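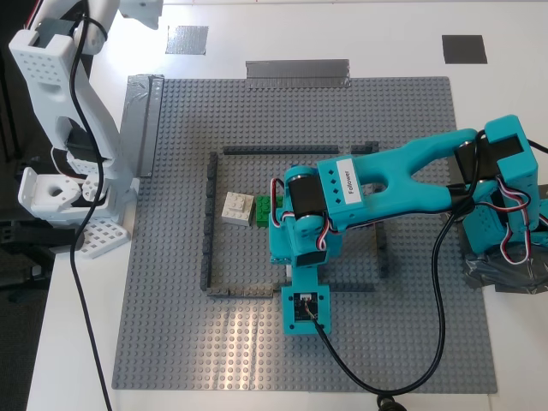
Deremen is a village in the upper Wandar valley, at an elevation of 626 meters. It lies 14 kilometers north of the market town of Castham and had roughly 180 residents at the last count.

The village grew up beside a ford on the Wandar River, where drovers rested their sheep on the way to Castham. A stone bridge later replaced the ford. Most of the older houses stand on the east bank, above the flood line.

Farming is still the main work, chiefly sheep, hay and barley. A wool fair is held each May. Deremen has a primary school, a chapel and a small shop with a post counter. Bus route 3 connects it with Castham and Tambunan.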